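About Cistia

A small language and crafts school at the bottom of Grava Lane
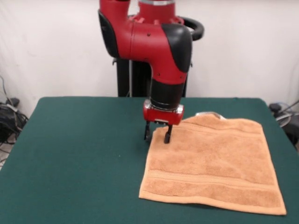 The green-covered table, with a towel on it

Welcome, and thank you for wanting to know a bit more about us! Cistia began as an evening class in a borrowed room over a bakery, where a handful of neighbours met to practise their Italian and ended up, as people do, swapping knitting patterns and jam recipes as well. By the second winter the stairs were full of coats and the bakery had begun to drop hints, so we took the lease on the old Grava seed warehouse and have been here ever since.

These days we teach five languages and a good number of practical crafts, from bookbinding and upholstery to darning, and we still like to mix the two wherever we can. Our Tuscan cookery mornings are given mostly in Italian (don't worry, there is plenty of pointing), and the Icelandic group spends half its time on lopi jumpers. That course is run with our friends at Hjaltadóttir, the wool shop across the square, who let our learners have their yarn at a kinder price.

Classes are kept small, with no more than 15 places in each, and most run for ten weeks. Last year 294 people joined us for one course or another, a good many of them for the second or third time, which pleased us more than we can say. Everyone is welcome whatever they did or didn't manage at school. If you have forgotten every word of your French except the one for pencil case, you will be in good company.

Downstairs is the Kadosard Library, named after the house whose shelves we inherited. It holds 700 books, mostly dictionaries, novels and craft manuals, and learners may borrow up to 30 in a year. Please bring them back, even the ones with jam on.

We close for the whole of August, when the building gets its coat of paint and the rest of us go and practise somewhere sunny. The office is otherwise open every weekday morning, and the kettle is generally on, so do come in and have a look round before you book. The side door is the one with the bell.

Page last updated Oct 1, 2023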